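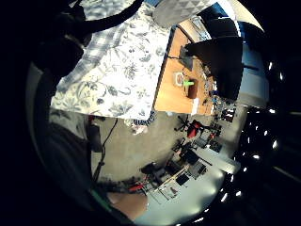

Amândio Meireles asks that the section on aligning the lamp come before the section on speed, as it now does in this edition. Students on his signals course at Bondomstead kept setting the speed first and then had to do it over when the lamp was moved.

4. Setting up the flashing-light trainer

The Stuvow trainer has two parts, the lamp head and the keying box. It is meant for cadets learning to read Morse by light before they go to sea, and it can be used in a classroom, a barracks room or outdoors after dark. Read section 3 (Batteries) before you start.

4.1 Aligning the lamp

1. Set the keying box on a flat surface with the power switch at OFF.
2. Screw the lamp head onto its stand. Stop when the collar is snug.
3. Plug the gray lead into the socket marked LAMP. The socket marked AUX is for the instructor's key only.
4. Turn the power switch to ON and hold down STEADY. The lamp stays lit for as long as you hold the button.
5. Have the reader take position. Tilt the lamp head until the reader reports the full beam, then tighten the side knob.
6. Release STEADY.

Caution: Do not look into the lamp from closer than 2 meters on the HIGH setting.

Note: HIGH is for outdoor use at up to 200 meters. Beyond that the reader will lose the short flashes first, and the score will mean very little.

4.2 Choosing the brightness

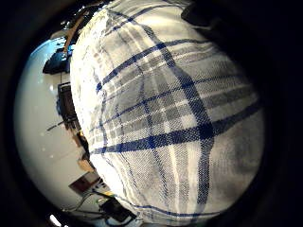

Use LOW for all indoor work. A lamp that is too bright leaves an afterimage, and readers start to run dots together into dashes. To check the level, darken the room, hold down STEADY and point the lamp at something with a printed or woven pattern. A checked cloth with dark blue stripes over gray bands does the job well. If the blue and the gray are easy to tell apart and the thin white lines don't glare, leave the dial alone. If the white lines are all the reader can make out, turn the dial down one notch and look again.

4.3 Setting the speed and loading a drill

1. Turn the SPEED dial to 4 words per minute for new readers.
2. Press DRILL. The display shows the number of the last drill used.
3. Enter a drill number with the arrow keys. The box holds 864 drills, grouped by difficulty – the list is in the Kuston course booklet.
4. Press SEND. There is a pause of five seconds before the first group.
5. When the drill ends, the display shows END. Press REPEAT to send the same drill again, or DRILL to pick another.

Note: Raise the speed by one word per minute at a time. Cadets who have passed the Zamfir reading test may start at 8.

Caution: Do not unplug the lamp lead during a drill. The box will go on counting, and the record for that reader has to be cleared by hand (see 6.2).

4.4 Lamp life

The lamp is rated for 3000 hours. Replace it sooner if the flashes look yellow or trail off slowly at the end of a dash.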